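Bay Leaves, Juniper and the Long Wait: Does Whole Spice Keep Better Than Ground?
Student project report, Food Science elective
Submitted Friday, June 23, 2023

1. Why we did this

Every kitchen in our building has a spice drawer older than the people who cook from it. The question for this project was whether that matters. Our textbook says whole spices hold their smell longer than ground ones. Our roommates say all of it tastes like dust and please stop asking. We wanted numbers.

2. What we used

We bought four spices in two forms each, whole and ground: bay, juniper, black pepper and allspice. Everything came from Cultano, a discount grocery in Orville, apart from the ground juniper, which Cultano does not carry and which we ended up making in a coffee grinder. The coffee has not been the same.

Each spice was split into two lots. One lot went into closed jars in a dark cupboard. The other sat in open bowls on the shelf over the stove, where most people seem to keep their spices and where, according to every source we read, you should not. Storage began in December and ran until the end of spring term.

3. The smell panel

We recruited 32 tasters, mostly by standing outside the library with cookies. Each person smelled old and fresh samples from paper cups and scored them from 0 (nothing) to 100 (too much). We had planned on 300 tasters. The plan was written before we had tried to recruit one.

Two scoring sheets came back with drawings on them and were left out.

4. Results

Ground spices on the stove shelf did worst, as expected. Ground bay dropped from an average score of 61 to 18, and one taster wrote "lawn" in the comments. Whole peppercorns in the cupboard barely moved. Whole allspice scored slightly higher old than fresh, which we can't explain and have decided to report with a straight face.

Juniper was the odd one. The whole berries held up well even in the open bowls, but they needed crushing before anyone could smell much. We should have written that into the method from the start - the first six tasters got theirs uncrushed and gave us a row of zeros.

5. Problems

The stove shelf was not at a steady temperature, because people kept cooking. Our thermometer, a Dirkine, read to the nearest whole degree and sometimes to the nearest mood. We also did not control for colds. A fairer test would use more than one brand of each spice and a panel that had not just eaten cookies.

6. What we would do next

We would like to repeat the work with mixed spices, following the pickling blend in the Thaweesak recipe booklet we used for background reading. Mixing raises a question we skipped: whether a strong spice lends its smell to a weak one in storage. Dried green leaves packed into a round container with a few dark, wrinkled berries among them would be a good place to start, given that the leaves take up nearly all the room and the berries could be lifted out one at a time and scored separately. We would also budget for a second coffee grinder.

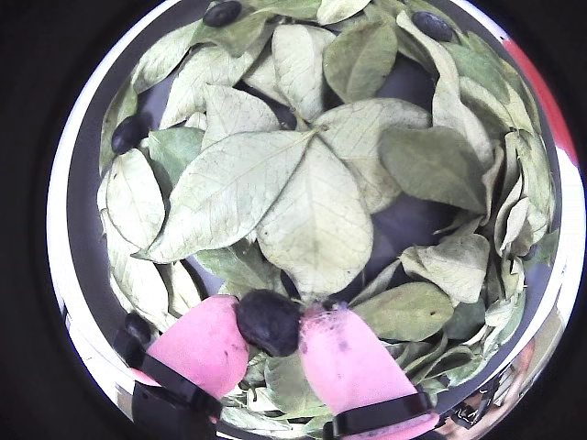
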